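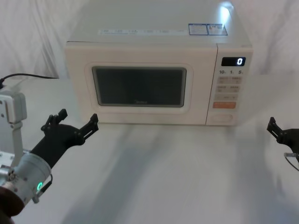 August 18, 2022
By the Pletden student desk

The robotics club at Sterkent has spent most of its year on one kitchen appliance. The project is called Rollunero, and its goal is to get a pair of robot arms to open a microwave, put a bowl inside, close the door and start it, with no person touching anything. The club's captain and its faculty adviser talked with us between test sessions. Both asked to be identified by their roles.

The captain said the idea came up in January, after the club had finished a block-stacking project that few people outside the room cared about.

"Everyone's family has a microwave," the captain said. "I can tell my grandmother what we're working on and she knows what I mean. She also wants to know why it takes so long."

It takes so long because of the door. The microwave has no handle to pull. It opens with a large button low on the control panel, and that button has to be pressed squarely. Press too lightly and the latch stays shut. Press too hard and the whole oven slides back on the table.

"We wrote down 39 ways it could go wrong before we ran anything," the adviser said. "The students found more in the first session."

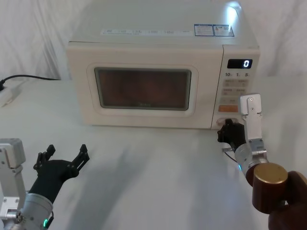
Two arms, two jobs

The team gives each arm its own job. The right arm handles the button. The left arm waits near the door side with its hand open and moves in once the latch lets go.

"At first we had one arm doing everything," the captain said. "It was slow, and the program got really long. Splitting it up meant two small groups could work at the same time - which also meant two small groups could blame each other."

Members are also trying different ends on the arms, from plain grippers to hands with jointed fingers. The captain prefers the simple ones. "Fingers look great, but there's more to set up." 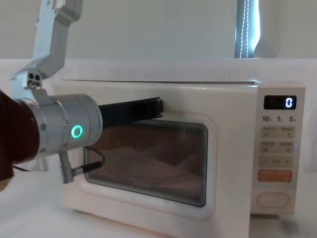
Closing the door has its own problems. The adviser said students tend to treat it as the easy half and leave it for the end of the day, when they're tired. The club now practices it first.

The team has set a target of 1,000 logged attempts before it shows the project at the Szczepańska student meet. Failed tries go in the log with the rest.

"I don't want them to throw out the bad runs," the adviser said. "Those are the ones we read together."

The captain graduates before the next project is picked, but has already made a suggestion for it: a dishwasher.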